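6 Preparing the arm for an open day or visitor demonstration

This section applies to the Tridero bench arm with the two-finger gripper and wrist camera. It assumes that the arm has been installed and calibrated as set out in Section 3. For public opening hours at the Hutach site, the presenter must also hold the signed checklist from Section 6.4.

6.1 Before visitors arrive

1. Switch on the controller at the wall, then at the front panel. Wait for the status light to turn steady green.

2. Release the emergency stop by turning the red knob clockwise. Press it once, confirm that the arm will not move, and release it again.

3. Select HOME on the pendant. The arm moves to its rest position above the back of the table.

4. Place the floor barrier at least 1026 mm from the front edge of the table. Measure from the table, not from the arm base.

5. Load the program group OPEN DAY. It contains five programs. Only these may be run while visitors are inside the room.

CAUTION: Do not load programs from the WORKSHOP group during a visit. They run at full speed and do not check the barrier switch.

6. Set the speed limit to 123 mm per second. The limit returns to its default value each time the controller is restarted and must be entered again.

6.2 Laying out the table

The demonstration uses everyday objects of different shapes. Set them out with the arm at HOME and the pendant in HOLD.

1. Wipe the table with a dry, lint-free cloth. Spray cleaners leave streaks which the wrist camera may read as edges.

2. Place the bowl towards the back of the table, open side up.

3. Place the wooden cube in front of the bowl, with clear table on all sides.

4. Stand the coffee capsule on its wide rim, dome upwards, nearer to the gripper than the cube.

5. Stand the tall canister to the right of the cube. Leave enough room for both fingers to pass between the two.

6. Press VIEW on the pendant and compare the live picture with Figure 6-2.

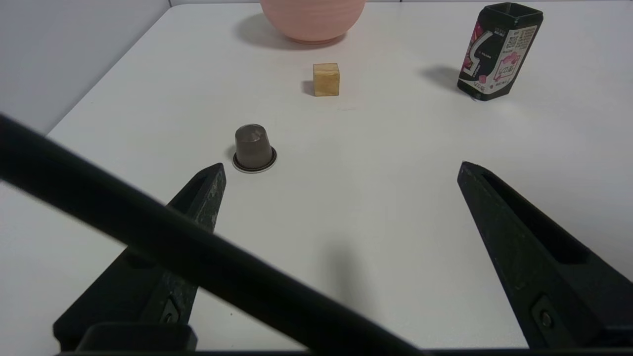

Figure 6-2. Wrist camera view of the laid-out table, with the coffee capsule close to the left finger.

Note: Shadows are acceptable if they are soft. If a hard shadow falls across the cube or the capsule, lower the blind or move the lamp and check the view again.

Note: Light wear marks on the fingers do not affect the grip. Replace a finger if the tip is chipped or bent, or if either fixing screw can be turned by hand. The spare finger set is Lendelum part 191.

6.3 Running the demonstration

1. Ask visitors to stand behind the barrier. Bags and pushchairs must also be behind it.

2. Announce that the arm is about to move.

3. Take the pendant out of HOLD and select program 1 (cube to bowl). Press and keep pressing the enable switch, then press START.

4. When the program ends, the arm returns to HOME by itself. Do not release the enable switch until it has stopped.

5. Repeat for program 2 (capsule to bowl). The capsule is gripped just above the rim. If the grip fails twice, the program stops and shows E-GRIP. Go to HOLD, stand the capsule up again and restart.

6. Programs 3 to 5 are optional. Program 4 moves the canister and must be run with the canister empty.

CAUTION: Never reach over the table to set an object upright while the enable switch is pressed. Go to HOLD first, every time.

A visitor may press START under supervision. The presenter keeps the enable switch and stays within reach of the emergency stop. Groups of up to 5 may come forward to the pendant screen between programs.

If the barrier switch opens during a run, the arm stops where it is and keeps hold of the object. Close the barrier, press RESET and choose RETURN. Do not choose CONTINUE, as the object may have shifted in the fingers.

6.4 After the visit

1. Return the arm to HOME and press the emergency stop.

2. Put the objects back in the demonstration box. Discard any capsule with a dented rim.

3. Check the finger screws and the cable at the wrist. The cable should move freely through its clips and show no flattening.

4. Complete the checklist with the number of runs and any error codes shown.

5. Hand the checklist to Wiesława Wilczyńska in the Obradović building. Faults that stopped a run are also to be reported to Hélder Pinheiro before the arm is used again.

The OPEN DAY programs were last changed in August. Checklists printed before then list the canister under program 3 and should be thrown away.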